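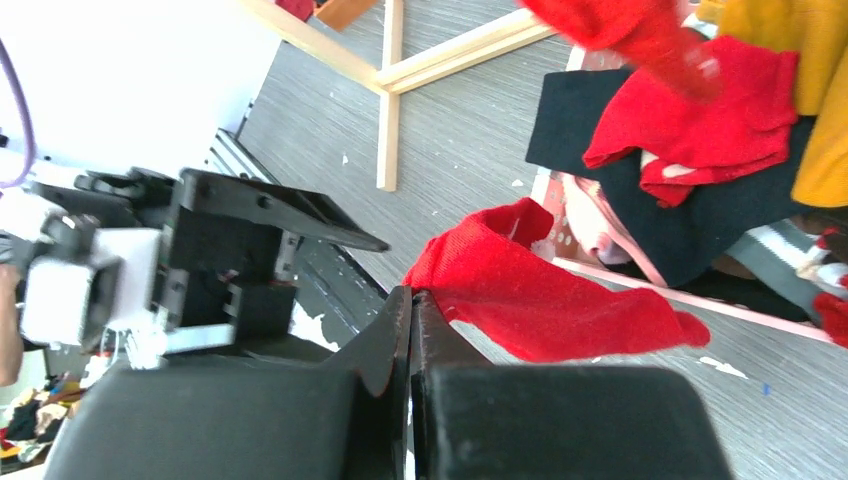
Subject: Re: Garment sorting at Tildale - staffing and shift arrangements

From: Shadi Ghanem
To: Tildale staff list

Dear colleagues,

Thank you to everyone who wrote in response to the November notice. I am replying to the list so that all shifts receive the same information. The message from Nghĩa Vũ is quoted in part, with permission.

Nghĩa Vũ wrote:
> The notice says the arms will take over "single-item picking" from the
> mixed piles. On the late shift that is most of what we do. Socks are the
> slowest part of the job and I will not miss them, but I would like to
> know what the 13 of us will be doing instead, and whether the piece
> bonus goes away. Also, who is responsible when an item is damaged?

On duties: the Clulanance stations will pick up single items, including socks, and pass them on for matching. Matching, stain checks and repairs remain with staff. Each station will have one operator per shift, who may stop the arms at any time without asking a supervisor. No position on the late shift will be removed as a result of this change.

On pay: the piece bonus will be replaced by a fixed hourly supplement. Chang-ho Joo in payroll is preparing individual statements, and no one will move to the new arrangement before receiving one. Employees who believe the figure is wrong should write to him directly.

On damage: items handled at a station are logged to the station and will not appear on an employee's record. The first 1000 items will be reviewed by Eugénie Jacquet, and her findings will be sent to this list.

Operator training lasts two days and is paid at the normal rate. Requests for a place should reach me by 4 p.m. on the day before the session - late shift staff may leave a note at the Poulain desk.

Sincerely,
Shadi Ghanem
Operations, Tildale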